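About Us

Hi, I'm Vega Sarmiento, and I started Kodari because I got tired of driving my mother ninety minutes each way so someone could look at her blood pressure numbers and say "looks fine, see you in the spring."

We set up small telehealth rooms in places that don't have a clinic. A room can go in a library, a town hall, the back of a pharmacy, once even a former bank branch (the vault makes a great supply closet, by the way). You walk in, one of our health aides gets you settled, takes your readings and puts you on a video call with a nurse or doctor at whichever hospital or practice we've partnered with in your area. That's the whole idea. I used to explain it in a much longer way and people's eyes glazed over.

How we got going

I was working in hospital purchasing when I met Aslak Midtbø, who was fixing our monitors and complaining loudly about how hard they were to use. We built the first room together over one very long October. It had a borrowed desk, a scale that talked, and a video link that dropped every time the microwave next door was running. People came anyway! The second week there was a line, and I called my boss and gave notice.

We now run 6 rooms in three counties, and in the last year we handled more than 2,000 visits. Most are the everyday stuff: diabetes checks, blood pressure, medication questions, follow-ups after surgery, a lot of rashes.

Who we are

There are 10 of us on staff, plus the aides, who are all hired from the towns they work in. Aslak still looks after everything with a plug. Frøydis Forsberg was a district nurse for years before she came to us, and she trains every aide herself – she's kind about it, but she will make you redo a blood pressure cuff until it's right. Rigoberto Ccori handles our agreements with hospitals and local governments, and he's the person to write to if your town wants a room. Folke Isaksson keeps the schedule running and answers the phone more often than not.

Our scheduling system is called Alia. We wrote it ourselves after trying two others that wanted patients to make an account, confirm the account and then download something. With Alia you can just call, and Folke types you in.
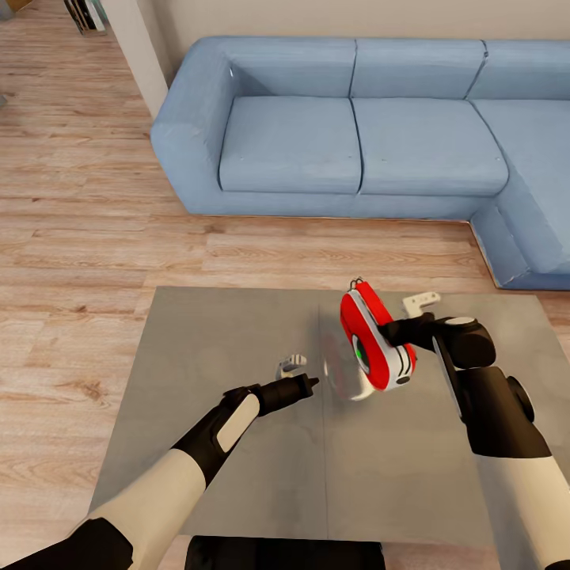

The newest room is in Åberg, and it's the first one we've done with a local government as a full partner from day one. The town covers the space and the internet, we cover staff and equipment, and patients pay the same as they would for an office visit, or nothing if their plan covers it. The agreement was signed on November 2, 2024, a Saturday, since that was the only day everybody could get to the same table. The Fekex equipment fund put in a grant for the exam camera and the hearing booth, and we're very grateful for it.

Åberg has 775 households and the nearest hospital is over the pass, so winter matters a lot there. We're open four days a week for now and hope to add Fridays.

What we don't do

We don't handle emergencies, we don't do X-rays, and we don't sell anybody's information. If you need to be seen in person, we'll tell you and help you book it.

Come say hello

Every room has drop-in hours on Tuesday mornings, no appointment needed. If you're thinking about a room for your own town, send Rigoberto a note with the name of the place and how far folks have to drive now. He reads all of them – it can take him a week or so in the busy season.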